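Home Products Lawn care Scarifiers Spares Contact

Relwood 111 Lawn Scarifier

The Relwood 111 is a walk-behind scarifier for established lawns up to 800 square metres. It removes thatch and surface moss before overseeding or top dressing. The machine is supplied with a fixed-blade cassette; a spring-tine cassette for lighter raking is available separately under part number 1659.

Working depth is set by a lever on the left of the deck and has 8 positions. Start at the shallowest setting and make one pass, then lower by a single step if thatch remains. Blades should score the soil surface lightly. On newly laid turf, wait until the second growing season.

Mow to a short, even height before use and collect the clippings. The lawn should be dry on top but not hard. March is suitable in mild districts; colder gardens are better left until the grass is growing steadily.

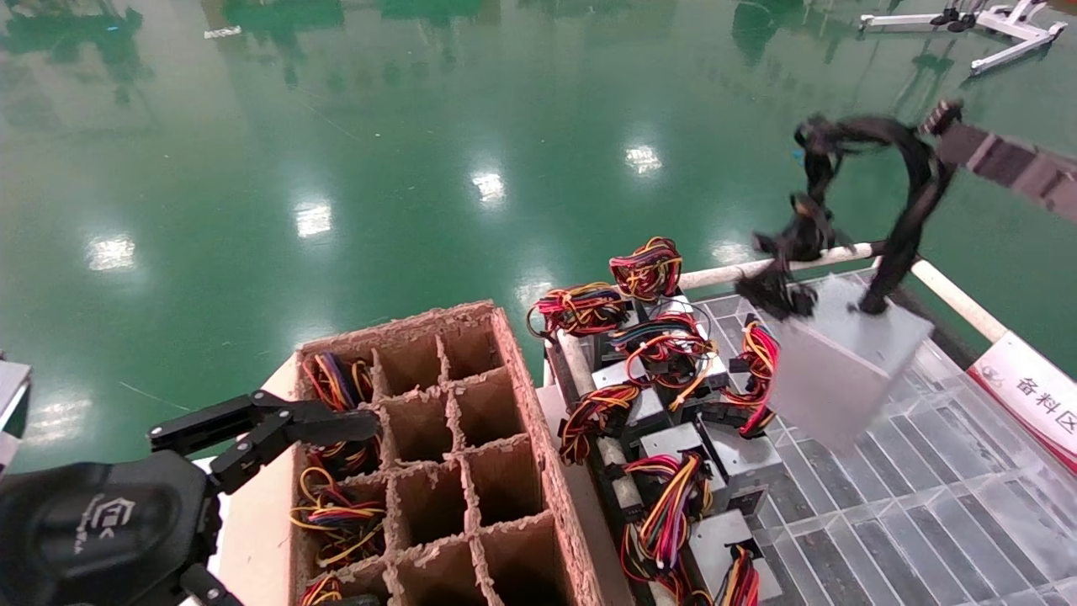 Gerd Hellwig writes that he got a cleaner result on a mossy north-facing lawn from two shallow passes, the second made diagonally, than from one deep pass, and that he overseeded the same Sunday. We would add that a heavy infestation of moss should be treated and allowed to blacken first – live moss is otherwise spread by the blades.

Cassettes are changed by removing two bolts at the right-hand bearing plate. Disconnect the spark plug lead before starting. Worn blades may be reversed once and must then be replaced as a full set. The Dradard cassette from the previous model does not fit.

The collection bag is optional. On thick thatch it fills quickly, and raking up afterwards is usually faster. Handles fold for storage – slacken both clamps fully before folding, or the depth cable may be pinched.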